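Gandwood Bin Liner Set: README

Contents
What is in the set
The task
Items
Folder layout
Labels
Known gaps
Changes

What is in the set

The set covers one small household job: putting a plastic bag into a wastebasket and getting it to sit properly over the rim. There are 1000 sequences in the main part. A smaller part of 56 sequences is kept apart for checking and should stay out of training. Both parts use the same labels and the same folder layout.

Bag changing was picked for its size. It needs one bag, one bin and a table, and it goes wrong in ways that are easy to name. Bags fold over on themselves, stick shut, slip down inside the bin or end up with all the slack on one side.

The task

A sequence covers some or all of these steps:

open the bag
bring it over the bin
lower it in
pull the edge over the rim
even out the slack

Many sequences stop partway. A bag bunched in the mouth of the bin is a valid last state and is labeled as such. Close views are often mostly yellow, with a bit of wood at the side.
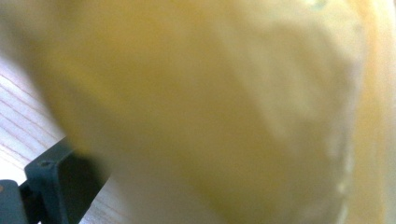 Tumura asked whether a bag that only covers part of the rim should count as fitted, as two of the early label files disagreed on it. It should not. "Fitted" means the edge is turned over the rim the whole way around. Anything less is "partial," even when the bag would hold trash well enough. The two files were fixed in January.

Items

Bags: thin plastic, yellow, no drawstring. Bags are used more than once, so creases are common. A torn bag is thrown out and the sequence is marked "torn."

Bin: round, black, small enough to stand on a tabletop. It tapers a little toward the bottom and has a rolled rim. The rim matters, as it gives the bag edge something to catch on.

Table: small and square, light wood, rounded corners. The bin goes near the middle.
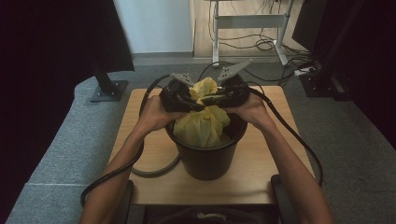 Marras

Folder layout

main/ holds the 1000 sequences, numbered from 0001
check/ holds the 56 held-out sequences
labels/ has one text file per sequence, with a matching number
notes/ has free-text remarks, where there are any

Numbers do not follow the order of recording. Please don't use them to work out which bag was new and which had been used before. The "bag_use" field is there for that, with the values new, used and unknown.

Labels

Each label file has four fields.

bag_state: flat, open, bunched, torn
bag_place: outside, over, inside
rim: none, partial, fitted
bag_use: new, used, unknown

The first three are set for the last moment of the sequence only. If the bag is partly in the bin and partly above it, bag_place is "inside." If it hangs over the opening with nothing below the rim, it is "over."

Known gaps

Only one color of bag. Results on clear or black bags are likely to be worse, most of all black on black.

There is no trash in the bin in any sequence, and no sequence shows a full bag being tied or lifted out. Riro has a separate set for tying, with different labels, and the two can't be merged without redoing bag_state.

24 sequences in main have "unknown" for bag_use. The notes for those were lost.

Changes

1.2: rim labels corrected, see above
1.1: bag_use added
1.0: first release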